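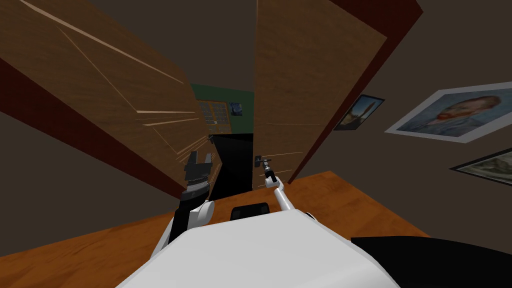

Remote-controlled demos of a door task – how do I get them cleaner?

irnton_bench
16/07/2023

Hi all, long-time reader, first proper post. I'm recording demonstrations in simulation for a two-armed robot, driving it with a pair of hand controllers, and the task is a set of double doors. One gripper takes the handle, the other looks after the opposite door panel, and then the whole thing rolls through. I can do it myself by now (took me ages!) but my recordings are a mess and the policy I train on them is worse.

I've got 400 demos so far, all mine, all in the same house. The trained robot gets to the handle nicely nearly every time and closes its fingers, and then it sort of dithers. Sometimes it lets go and grabs again, sometimes it just hangs there until the time limit. When I look back over my own recordings I do the same thing, to be fair – there's a long wait after I grip while I work out which way to pull and where the base ought to be.

I'm using Tuveo for the recording side with the standard settings. I've tried making the arms move more slowly and it felt lovely to drive, but the pauses got longer if anything. Do I bin the lot and start again, or can I rescue them? And should I be driving from the main view or from the wrist views? I keep flicking between them and losing track of which way is left.

orkell888

It's the pauses. I had exactly this with a cupboard task, and the robot had learned my hesitation beautifully, bless it. At the moment you stop, the robot sees a closed gripper on a handle and is told "do nothing" for frame after frame after frame, and then at some point it's told to pull, with nothing in view having changed. So it mostly does nothing.

Don't bin them. Trim first. I wrote a little script that throws out any stretch where neither arm, nor the base, nor the fingers are moving, but be careful at the grasp itself – leave enough in for the fingers to finish closing, or you'll teach it to pull before it has hold of anything (I did this, and it looked like someone trying to open a door with wet soap on their hands). Play a few back in the simulator after trimming and check the door still opens. If it doesn't, leave that one out.

Then practise before you record any more. I mean it, do a dozen runs with recording switched off and say the steps out loud. Base, reach, grip, pull, back up, other arm. You'll feel daft, but the thinking happens before you start and the recording comes out as one smooth go. My second batch was far smaller than my first and trained better.

One more thing: decide which hand goes first and stick to it. If half your demos start with the left and half with the right, the robot may well try to do both.

harries_workshop

Get more data. I have 2,717 and mine works fine.

tuveo_tinkerer

Agree with the trimming, not so sure about the "get more data" one, sorry! More of the same pauses will only give you more pauses.

On the views: drive from the main view for anything big, so the base and the long reach, and switch to the wrist view only for the last little bit before you close the fingers. The wrist view tips over as the wrist turns, so your left and right go all over the place if you try to steer the base from it. I've gone wandering off towards the furniture that way more than once. There's a setting in Tuveo that keeps the controller directions tied to the robot's body whichever view is up, and I'd turn that on today if you haven't. Took me from swearing to quite enjoying it. 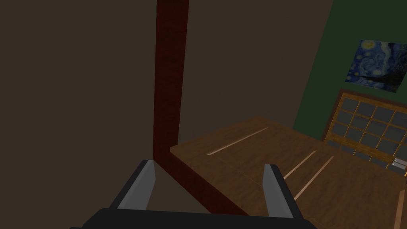

Can I mix demos from two different people in one set?

You can, and it usually helps a bit with variety, as long as both of you do the steps in the same order and grip the handle in the same sort of place. Agree that between you before either of you records anything, and keep a note of who drove which run so you can take one person's out again if training goes downhill.

irnton_bench

Thank you both, that's so helpful. I trimmed the first batch last night and played them back, and most of the doors still open – a few don't, so those are out. I've turned on the body directions setting as well and it's like a different robot to drive. I'll retrain this week and start a fresh lot with the steps said out loud (the cat is already unimpressed). Properly new rooms will have to wait until September, when I've got some time off.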